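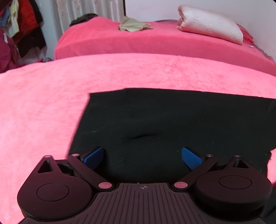 Hand-held gripper fault: please check your pins

One of the hand-held grippers used for the cloth folding work has been withdrawn after a pin worked out of its finger linkage. It happened on the felt task, where a black sheet is laid on a bed and picked up between the two blue pads. The left finger stopped closing fully and the sheet slipped out twice before Ximena Sandoval noticed that the pin was sitting proud of the joint. Nobody was hurt, but the gap that opens up is wide enough to nip a fingertip.

Evaristo Solís at Ceklow stripped the tool down and found the retaining clip missing. He then went through the other 70 in the store and set aside 3 more with clips that could be turned by hand. All of them came from the January batch. Recordings made with the faulty tool on its last two days have been pulled — the finger position readings can't be trusted, even where the grasp looks fine.

Until new clips arrive from Vandstead, please do the following.

Press each linkage pin with your thumb before you start. If it moves, stop and label the tool.

Open and close the fingers fully, with nothing between the pads.

Keep your free hand clear of the linkage when smoothing the fabric.

Don't glue a pin in place. It has been tried, and the joint seized.

Faulty tools go to Evaristo, with a note of the last task they were used on.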